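Notes from the Stolden hospital open day

Went in November, quick write-up before I forget it all. Solomiia Pavliuk from the day clinic took our group around, 14 of us, mostly people with a parent on the heart ward or just off it. Started late. Coffee was fine.

Infection control first

Longer than planned but the best part. A nurse had us rub a glowing gel on our hands, wash the way we normally would, then hold them under a purple lamp. Thumbs and fingertips lit up on nearly everyone, me included. I was sure I'd done a good job. Twenty seconds is longer than you think – she timed us the second go.

Also learned that hand gel doesn't do much against some stomach bugs, so after the bathroom it's soap and water, every time. Visitors with vomiting or diarrhea should stay home until 48 hours after it stops. There's a sign saying so at the door and I have walked past it all year.

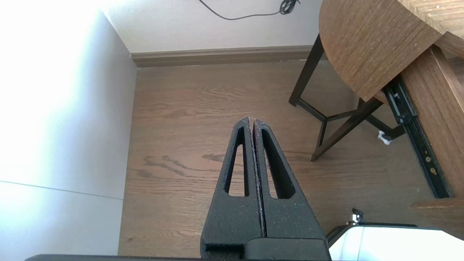 The kitchen

191 lunches on the day we were there. We stood behind a yellow line with hair nets on. Hot food gets checked with a probe before the carts leave, and again on the ward if the cart is held up. Soft meals, low salt meals and allergy trays all have there own shelf and a colored card.

Someone asked about bringing food from home. Allowed, but ask the ward first, put a name and date on it, and no rice that's been sitting out. A man from Flostberg wanted to know about his mother's soup and got a very long answer.

Medicine talk

Short one, 20 minutes, given by the pharmacist, Dr. Stetsiuk. Bring the real boxes to appointments instead of a list from memory. Include vitamins and anything herbal. Don't stop antibiotics early on your own – call and ask. She went fast and I missed the bit on blood thinners, but there's a leaflet at the front desk.

Getting there

Bus 4 stops right outside. Parking is bad after 10 a.m., and the ticket machine woudn't take my card. The Ritik entrance has the ramp, the main one is all steps at the moment. Next open day is in spring, sign up at the desk, kids welcome but not in the kitchen.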